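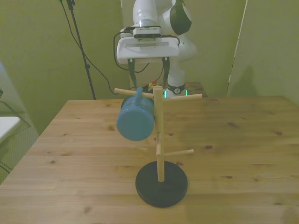

Skisen has stopped all unattended running of its robot arms at the Dermont test rooms after a gripper closed without a command on Saturday. The fault came during a household handling trial, in which an arm has to hang mugs on a wooden rack and take them off again. The two black fingers are meant to stay open above the rack until the control software tells them to close. According to the firm's fault report, they shut 4 seconds early and at full force while a technician was reaching in to straighten a mug. She had a bruised thumb and went back to work the same afternoon.

The report says the arm itself did not move. The close signal had been left in a queue from an earlier run that was paused and never cleared. When the trial was restarted at 16:00 the old signal was sent first. The emergency stop was pressed and worked as it should, but by then the fingers had already closed.
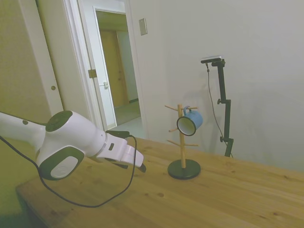
Asabe Omoregie said the pause button was the real trouble, as staff had come to treat it as a safe state when it only holds the program where it is. She wants the arms powered down every time someone puts a hand over the table, even if that slows the day's work.

Skisen went back through the logs of 300 earlier runs and found 2 more in which a leftover signal had been sent after a restart. In both cases the gripper was clear of people and the early closing was put down to a dropped packet. Neither was reported at the time. 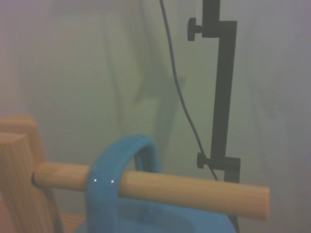
Byung-chul Bae took a different view and said that powering down would not have helped, because the queue is stored on the control computer and would have come back with everything else. He would like it wiped at each start, with the gripper held at low force until an operator confirms.

Garba, which supplies the control software, sent out a patch on Monday that clears the queue whenever a run is paused. Skisen is testing it with nobody inside the marked area. Horetti, which uses the same software on its packing line, said it had seen no such fault but would fit the patch anyway.

Trials with staff at the table will start again once the patch has passed. The written procedure for pausing a run is also being changed. 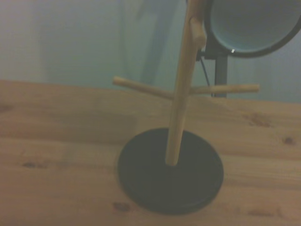 The mug rack used in the handling trial.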